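Bread, week eleven, and I finally get rye

I started baking rye in August, which everyone told me was a terrible month for it, and they were wrong! A warm kitchen is a gift to a sourdough starter. Mine went from sulky to climbing out of its jar in four days, and I've been hooked ever since.

If you've only made wheat bread, rye feels like starting over. You don't knead it, you sort of stir it and then apologize to your spoon. The dough is a paste. It sticks to the bowl, your wrists, the faucet, the dog. I threw out my first two batches thinking I'd ruined them, when they were probably fine.

What changed everything was a long email from Witold Kubiak, who read my August post and wrote back with his grandmother's method, typed out in full, with a second email an hour later correcting the salt. (Thank you, Witold!) Her trick is to pour boiling water over part of the flour the night before and let it sit under a plate. By morning it smells like malt and honey and the whole thing has gone glossy and sweet. I could eat it with a spoon. I did eat it with a spoon.

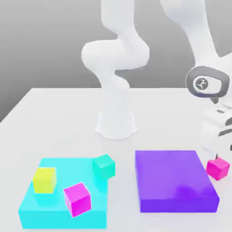 So the version I'm making now goes like this. The night before, scald 78 grams of rye flour with 119 grams of boiling water, stir, cover, go to bed. Feed your starter at the same time. In the morning, mix the two together with 552 grams of rye flour, enough warm water to make a thick mud, a good two teaspoons of salt and some caraway if you like it (I love it, my husband picks the seeds out one by one). Wet your hands, scrape it into a greased pan, smooth the top and wait until you see little pinholes all over the surface. Those pinholes are the signal! Don't go by the clock.

Then a hot oven for the first fifteen minutes, turned down for the next 50, and after that the hardest part, leaving it alone until the next day. I cut one warm last week and the middle came off on the knife like fudge.

I've been eating it with butter and radishes, with pickled herring, and toasted under a fried egg, where the edges go almost like crackers. The heel is the best piece and I will not be sharing it.

Next up I want to try a loaf with stout in it, and one with prunes. If you've got a family rye recipe, even a half-remembered one, please send it over. I'll bake it and tell you how it went.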